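How do I keep the score book when rain shortens our match?

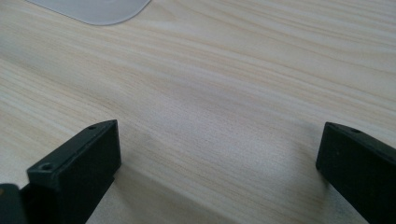
4 min read

Posted in: Cricket > Scoring and umpiring

I am the scorer for a small club team, Hudari, and this is my second season with the book. English is not my first language and cricket is not my first sport, so please be patient with me.

In March we played Mendutis. The match was planned as 40 overs for each side. They batted first and made 86 in 19 overs, all out. Then the rain came and we lost a lot of time. The two captains talked with the umpire and agreed that we would have only 20 overs for our innings. We made 80 for seven and the overs were finished.

The other scorer wrote "Mendutis won by 6 runs". Our captain says this is not correct, because they had 40 overs available and we had only 20, so the target should have been changed. Their captain says they used only 19 overs, so 20 overs for us was more than fair. The umpire said "write what you agreed", but what we agreed was only the number of overs. The target was not mentioned by anybody before we went in to bat.

I have three things I want to understand:

What result should I put in the book? If a team is all out early, do we count the overs they used or the overs they were allowed? And where do I write the change of overs? My book has no box for it.

Our league rules are one page and they say only "in case of rain the captains will decide".

Posted by Jelevix

11 replies hidden by poster's settings, showing 3

wetoutfield

86 plays 80, you lost by 6. Shake hands. We had the same thing two years ago and the argument was longer than the match.

Posted by longstop_411

I have been scoring for many years, first in school matches and now for a club, so I will try to answer in the order you wrote.

The result. You can only record the result which was played under the conditions that were agreed before the second innings began. If the captains agreed on 20 overs and did not agree on a new target, then the target was 87, one more than the first innings. You made 80, so Mendutis won by 6 runs. Your captain may feel it was unfair, and he can write to the league, but the scorer does not change a result after the match. If the league changes it, you add a note with the date of their decision and leave the original entry as it was.

The overs. When a side is all out before its overs are finished, the calculation normally uses the full number of overs the side was entitled to, and not the number it used. This is the same idea as in the net run rate. So for the first innings you would take 40 and not 19. On this point your captain is right, and their captain is mistaken. If your league used the simple average run rate method, the sum would be 86 divided by 40, which is 2.15 runs per over, and multiplied by 20 this gives 43. You would have needed 44 to win. You can see why he is upset! But many people do not like this method, as it helps the team batting second too much. The more complicated methods also look at wickets, and they need tables or a computer. For a one-page league I would not begin with them.

Where to write it. In my books I use the notes space at the bottom of the innings page. I write four things there: the time play stopped, the time it started again, the new number of overs, and the new target (or "target unchanged"). Then I ask both captains to sign next to it before the first ball. If your book has no notes space, the margin next to the bowling figures is fine. Please use a pen for this and not a pencil.

One more advice. Before the next match, ask the captains at the toss, "If it rains, how do we set the target?" and write down the answer. It takes one minute. Also agree on the minimum number of overs that makes a match. Many leagues use 20 for a long match and five for a short one, but yours does not say, so it must be agreed.

Posted by Hosseinzadeh

I agree with most of the long reply, but I want to add a small correction about the bowlers. When the innings is reduced, the maximum overs for each bowler usually changes also. With 40 overs it is normally eight each, and with 20 it becomes four. Did Mendutis respect this? If one of their bowlers had six overs in your innings, you could have raised it with the umpire at the time. Now it is too late for the result, but it is useful to know for the next time.

Also check that both books agree before you go home. In my first year I had a leg bye in the wrong column and we were two runs different for a week.

Posted by spare_bails400

Comment from Jelevix: Thank you to all. I looked in the book and one of their bowlers had five overs. I will not say it to our captain until he is more calm. I wrote "Mendutis won by 6 runs, target unchanged" and both captains will sign it at the next practice.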